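Drivcombe Household Words

A word list with recordings, version 5

What this is

Drivcombe Household Words is a collection of the words which people in and near the town of Drivcombe use for things in the house, the kitchen, the garden and the shed. It has 3,202 entries. For 759 of them there is also a sound recording. The list is meant for teachers, for people who study dialect, and for families who want to know why the grandmother says one thing and the neighbour another.

I came to Drivcombe as an adult and English is my third language. I began to write down the words because I did not find them in my dictionary, and later because I liked them. Please forgive if some explanations are longer than a native speaker would make them.

What is in the folder

words.csv is the main table. One line is one entry.
recordings is a folder with the sound files, in WAV format. The name of each file is the entry number.
speakers.csv has one line for each speaker, with age group and part of the town. There are no names in it.
notes.txt has longer remarks on single words, where a table cell was too small.
changes.txt says what is different from the version before.

The columns of the main table

entry: the number of the entry. It does not change between versions, also when the word is corrected.
word: the word as the speaker would write it. If the speaker did not want to write it, I have written it, and then the column spelling_by says "editor".
meaning: a short explanation in standard English.
place_in_house: kitchen, bedroom, yard, shed, cellar or other.
who_says_it: old, middle, young, or all. This is the age group of the speakers who gave the word, and it is not a claim about the whole town.
still_used: yes, no, or remembered. "Remembered" means that the speaker knows the word from a parent and does not say it himself or herself.
see_also: the numbers of other entries for the same thing.

How the words were collected

There were 11 collecting evenings in the reading room in Rovia Street. People came with their own words, and I also had a list of objects and asked "what do you call it?" We used the objects themselves as much as possible, because a drawing makes people give the school word. When somebody holds a colander in the hands, the home word comes sooner.

Each word was written on a card. On the next evening the cards were read aloud, and everybody could object. A word went into the table when two speakers from different families knew it. Words from one family only are in notes.txt under the heading "Family words", and there are some very good ones among them.

The recordings were made with a simple recorder on a folded towel. The speaker says the word alone, and then once more in a sentence of their own choice. I did not cut out the breathing or the chairs.

Difficult cases

The most discussion was on things that hold other things. Standard English has box, bin, tub, crate, basket, bucket and more, and the speakers of Drivcombe do not draw the lines in the same places. For the older speakers a "skip" is woven and a "kit" has straight sides. For the younger ones a "kit" is only for football. A large plastic container with a thick rim and ribs on the outside had no old word at all, so people borrowed one, and they did not borrow the same one. In the table it has entries under "tub", "tote", "bin" and "kit", all joined by see_also.
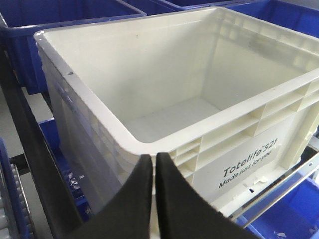

Kayode Nwosu: I would not put "kit" there. In our house the kit was for milk, then for feed, and when the wooden one was gone the word went with it. If a young person says it now for a plastic tub, I think he has it from this list and not from his mother. Please mark it somehow.

I have marked it. The entry now has "young" in who_says_it and the remark is given in full in notes.txt. I did not remove the word, because two speakers from different families gave it to me before any version of the list was public. But the objection is fair, and a user who counts the word as old dialect would make a mistake.

A similar case is "press" for a cupboard. Some speakers say it only for a cupboard in the wall, and others for any cupboard with doors. I have made two entries. Musa Nwachukwu proposed one entry with two meanings, and this would perhaps be more usual, but then the see_also column becomes hard to read.

Spelling

There is no agreed spelling. I follow the speaker, and when two speakers disagree I take the shorter form and put the longer one in the meaning column in brackets. The sound at the end of "winder" (window) is written with -er everywhere. Please do not correct it to -a, I have had this correction many times.

Known problems

The shed and the yard are much better covered than the bedroom. People were shy with words for bedclothes and underclothes.
The young speakers are few and most of them live in the same street, Kanaan Row.
Some recordings have rain on the roof. It was a wet July and the roof of the reading room is metal.
The column still_used was added late, and for the earliest entries it is empty. Empty does not mean "no".
Words for cooking on the open fire came almost all from one speaker with a very good memory. I checked them with a second speaker as with all others, but the sentences in the recordings are all in her manner.

What the list should not be used for

Please do not use the recordings to copy the voice of a speaker. They agreed to be heard by people who want to learn the words, and to nothing else. Please also do not use the list to decide if somebody "really" comes from Drivcombe. This was tried once in a quarrel in the Prendura café and I was sorry about it.

Licence and how to cite

The table and the notes may be copied and changed if you name the source. The recordings may be copied but not changed. Write: Drivcombe Household Words, version 5.

Corrections

Send corrections on paper to the reading room, or open an issue with the entry number in the title. One word per issue, please. If you have a word which is missing, give the meaning, the part of the house, and who in your family says it. A recording from a telephone is good enough.

Last change to this file: 3/13/25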